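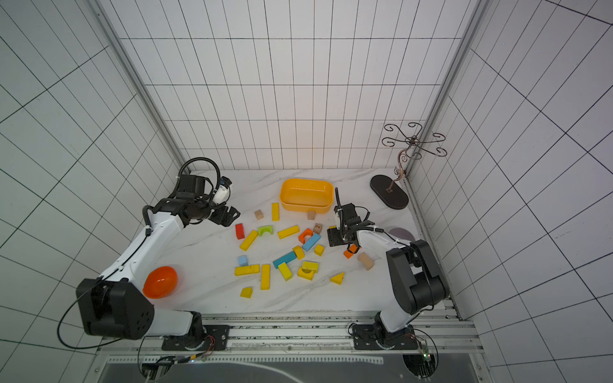
Building blocks, yellow tray and orange bowl at the Cunallow site.

Call for participants: block sorting and tray packing study
Posted 29/05/2022

The Emuvness project is looking for adults to take part in a study of how people sort and put away small wooden building blocks. Sessions are held at Cunallow, a short walk from Plomcombe station. No experience is needed and no preparation is expected.

What the work involves
You will stand or sit at a table with a mixed set of blocks spread over it. The set includes cubes, long rectangular blocks and arch blocks, some painted and some left as plain wood. You will be given a written card with a sorting rule, for example "all yellow blocks to the tray" or "arches last". You then carry out the rule at your own pace, one block at a time, and say aloud when you consider the task finished. Between tasks the blocks are spread out again and a new card is issued.

Each session has 5 tasks and lasts two hours, with a break after the third. Participants attend three sessions in total.

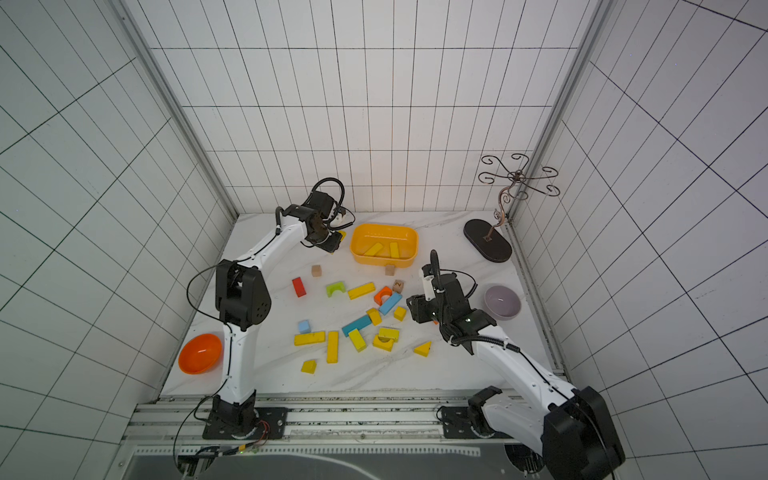

Most of the cards concern the tray. Long blocks can be laid in it at an angle or squared up against a side, and the order in which they go in affects how much room is left for the rest. We record the order chosen, the final layout and the time taken. There is no correct layout unless the card states one, and you will not be scored against other participants.

A smaller group of cards deals with picking one named block out of a cluster without shifting its neighbours. These take longer and may be repeated.

Who can apply
- Aged 18 or over
- Able to read short instructions in English at arm's length, with glasses if worn
- Able to tell red, green, blue and yellow apart under indoor lighting
- Able to stand or sit at a table for up to an hour at a time
- Free to attend all 3 sessions before the end of November

Left-handed applicants are particularly welcome – we have too few at present. People who have already taken part in the Sepp stacking trials may not apply, as the card wording overlaps.
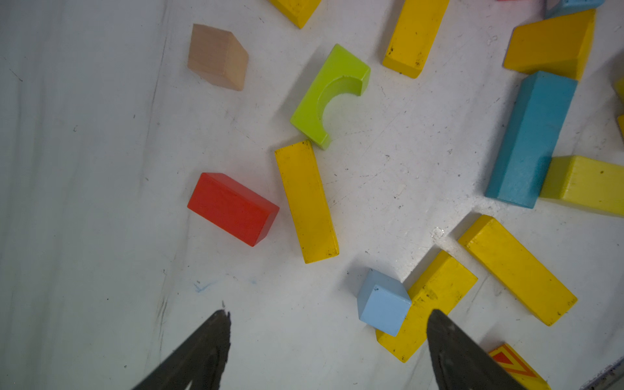 Blocks in the set have been in use for some time and the paint carries marks. Please sort by the main colour of the block and ignore smudges or scuffs. If you cannot decide between two colours, such as blue and light blue, leave the block where it is and tell the session leader.

Payment
Participants receive £195 on completion of the full set of sessions. Those who withdraw early are paid for the sessions attended. Local travel is refunded against receipts.

How to apply
Write to the Emuvness study desk at Cunallow with your name, age, preferred hand and the times you are free. Applicants will have a reply within 2 weeks. Please state any access needs – the table height can be adjusted and a chair with arms is available on request.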